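Snack table, October, afternoon

Third go at sorting the tea supplies. The cartoon tablecloth stays, by popular demand. 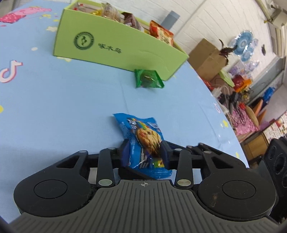
Rules as they stand, mostly so I stop being asked. Packaged snacks go in the long green box with the bird on the front. Loose candy does not go in the box, and does not go beside the box either, where it has a way of settling. Cookies in the blue packets are their own category - Hongmei Duan argued for this at length and I gave in around the time the kettle boiled.

Stock from the Nollis order: 18 cookie packets, 100 wrapped candies. I counted the candies once and am not doing it again. Ziltmont wanted $18 for delivery, so next time one of us walks over.

Tried standing the packets on end in a row to save space. They lean. Then they all lean. Laid flat they take up twice the room but at least they stay where they're put, and you can see the cookie on the front, which saves people opening one to find out.

To do:
- find a lid or a second box, any colour
- label for the candy dish, once there's a candy dish
- ask Hongmei if the Peng shelf is still free
- wipe the tablecloth (crumbs have got into the creases again)

Supplies were meant to last to the end of the month. Checked at 4 and I'd revise that to Thursday's equivalent, whenever the next long meeting is.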